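Hokby Publishes Results of Household and Shop-Floor Chore Study

September 17, 2025 – Hokby, a research firm that tests automated equipment for employers and care providers, today released the findings of its study on whether machines are ready to take over everyday chores. The study, which began in April, covered 60 tasks drawn from homes, stockrooms and small workshops. Machines made 3,187 attempts in all.

The results are mixed. Single steps in a fixed setting, such as moving one part across a bench, were completed reliably. Tasks that joined several steps, including clearing a table and sorting a mixed drawer, usually needed a person to step in. Only four of the 60 tasks met the standard Hokby set for unattended use.

"Our members ask when they can hand over the tidying, and the answer for most of them is not yet," said Kheri Odera, director of studies at Hokby. "A machine that manages a task on Monday's layout may fail when one item has been turned around."

The study also included tabletop exercises in which a robot arm with a single rod-like finger works among colored blocks on a wooden board.

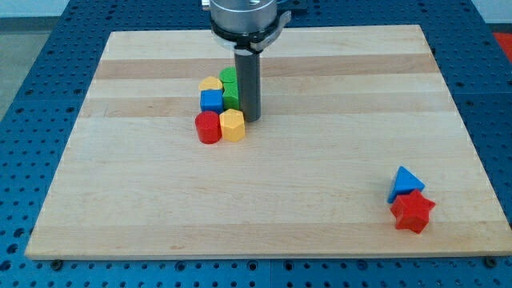 Pushing an item to a chosen spot is a small part of many chores, and Hokby scored it separately from lifting and carrying. Testing was shared with Favness and Mutiso. The full report, with results for each task, is available from the Hokby press office on request.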